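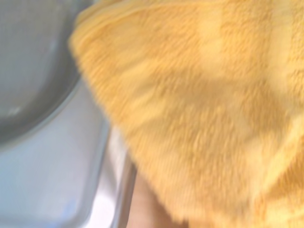

Yellow cloth, steel sink, wrist camera.

Reading time: 3 minutes

Software engineer, manipulation and perception (Vumia)

Vumia writes software that lets robot arms do housework. We have been at it for 4 years and can report that housework is harder than chess and pays less. We are looking for one more engineer to join the team behind Byun, our planning and control stack.

Cloth is the current obsession. A mug has the decency to keep its shape while you work out where it is. A towel has a different shape every time you look at it, and another one once you touch it. Most of our perception work runs on wrist camera views, which are close, blurry and short on context. If that sentence made you want to argue about shutter speeds, keep reading.

What you would be doing

– Writing and mending the grasp planner for soft things. It is C++ with a Python layer on top, and the Python layer is where the swearing happens.
– Improving how Byun finds edges, hems and folds at close range. It is fond of hems. It is also fond of things that look like hems, such as the rim of a bowl.
– Looking after Skandamum, our replay tool, which lines up camera views with joint states and planner decisions. It has 114 open tickets. Some of them are compliments, badly filed.
– Sitting with the operators while they run kitchen tasks, and fixing what annoys them before what annoys you.

Towels get their own test suite, 69 cases at present, covering different folds and different things underneath. The pile gives good texture up close, but a woven stripe can persuade the segmenter that one towel is two. You will inherit this problem, with our love.
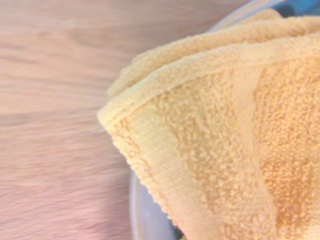 What we'd like you to have

Solid C++ or Rust, and enough Python to be dangerous in a helpful way. Some time spent with real arms, at work or at university – simulation counts, but we will ask what happened when you left it. You should be able to read a transform tree without lying down afterwards. A doctorate is fine. So is no doctorate.

Experience with deformable objects would be lovely, and folding your own laundry will be accepted as partial credit.

What you get

A salary we will tell you in the first call, before you have to ask. Over 40 hours a week is discouraged and we do notice. Two days at home if you like, the rest at our workshop in the Wisico building, where the coffee is adequate and the lift is a matter of opinion.

How to apply

Send a CV and a page on something you built that misbehaved, and how you found out why. Code is welcome, video more so. There is no whiteboard round – you will spend an afternoon in Skandamum with a failed grasp and one of us to talk to. Applications close at the end of January, and Dima Twal reads every one, usually with biscuits.

Contact: Dima Twal, Vumia, Wisico building | © Vumia | Back to top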